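I got up at six to watch a home-help robot do a practice run through a make-believe apartment, and of course that's the morning it quit listening! The Onano team had 19 trips planned for the simulator and stopped on trip 3, when the stop command went out and the robot just kept rolling.
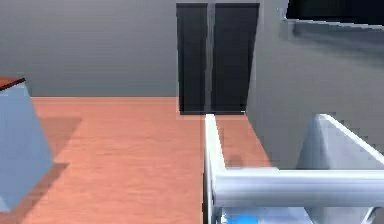
Was anyone in danger? Only pixels were at risk, as the whole thing was running on a computer.

Still, the log shows a delay of 41 seconds (yikes) before the wheels quit turning. Blame seems to be landing on a Talukder update that put stop commands in line behind the map data.
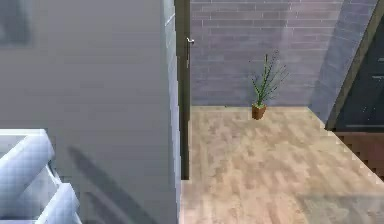

So they rolled back the update and tried again, and I got more coffee. The August version stops right away, I'm told.
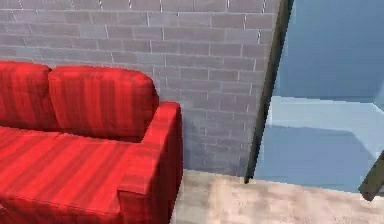
Yvonne Heywood thinks a stop command should never wait in any line, and she wants that fixed before a real robot gets the software. Testing stays virtual until then.
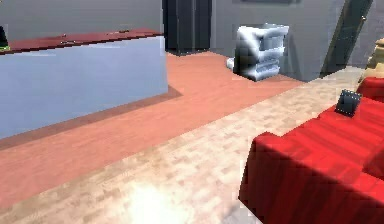
*The simulated apartment used for the Onano runs.*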